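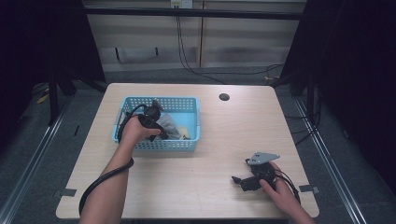 The light blue basket on one of the tables, with a grey cloth inside.

Visit to the Nalden laundry and linen works, April

Twenty-two of us signed up and 20 went, which filled the coach apart from the back row. We left the market square at 8.15 and were at the gate by half past nine. Parking is on the left past the weighbridge. Anyone going by car should ignore the sign for Landero, as that is the trading estate next door and you can't turn round in it.

Angharad Edwards met us in reception and split us into two groups. I was in hers. The other went with Clementina Veloso, who looks after the hospital contracts, and they did the tour in the opposite order.

Nalden washes for hotels, care homes and two hospitals. The work comes in at the north end in cages and goes out at the south end, and the two sides are kept apart by a wall with the washers built into it. Dirty linen goes in through one door of the machine and clean linen comes out of the other. We were shown the clean side only, through a window for the first part and then on the floor itself, in hats and overshoes.

The tunnel washer is the big thing to see. It is a long steel tube divided into chambers, and each load moves along one chamber at a time. The rinse water is sent back to be used for the early wash, and Angharad said this had made more difference to the bills than anything else they had done. The noise is steady and you have to stand close to hear the guide. Gwilym Harries, who worked in a dye house for years, asked about water hardness and got a full answer, most of which I missed.

From there we went past the ironers. Sheets are clipped at two corners, pulled flat and fed through hot rollers, then folded by the machine. Towels are dried and folded separately. The firm can put through 1000 sheets before the morning break on a good day. Monday is the heaviest day, when the hotels send in everything from the weekend.

Mending is done in a side room with good north light. Sheets past saving are cut down for cloths, and we were each given a bundle to take home. The pale tables in the building are easy on the eyes and show up any mark or loose thread. 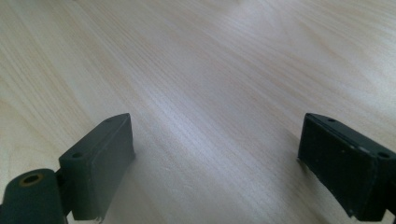 Pale wood tabletop, with the grain running at a slant.

Tea was in the canteen at 11, with bara brith made by Eirlys Lougher's sister-in-law, who is on the packing line. Eleri Kneath thanked the firm for us in both languages.

There are a lot of stairs – 3 flights to the viewing window – and the lift was out of use. The floor is warm even in spring, so leave your coat on the coach. Tours are free but must be booked through the office.

The next outing is to the Nernari pottery. Names to Eleri, please, with a deposit if you want a seat on the coach.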